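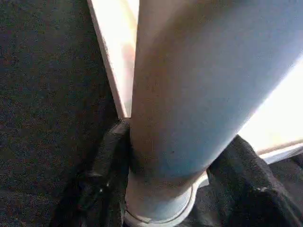

Black fabric bunched up at the foot of the post, by the white collar.

Cleaning day goes quicker with the base clear, so move anything soft out of the way first and give the collar a wipe with a barely damp cloth. Go gently, as the finish will show every smudge if you let it!
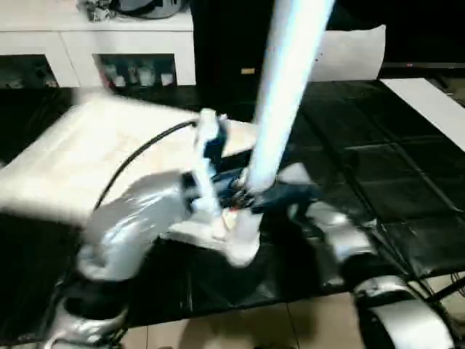

The Osuvo home helper plan from Fovon runs $258 for 2 visits, and after trying it in our workshop in Umville I have a few tips to pass along. Walk through the room beforehand and look at anything that dangles. A thin black cable looping across a white panel, right beside the gripper, is just the sort of thing I would clip back before pressing start (a twist tie does nicely). Keep both arms well supplied with elbow room, too, and put your small bottles away in a cabinet. I'd book the shorter visit first and see how you like it.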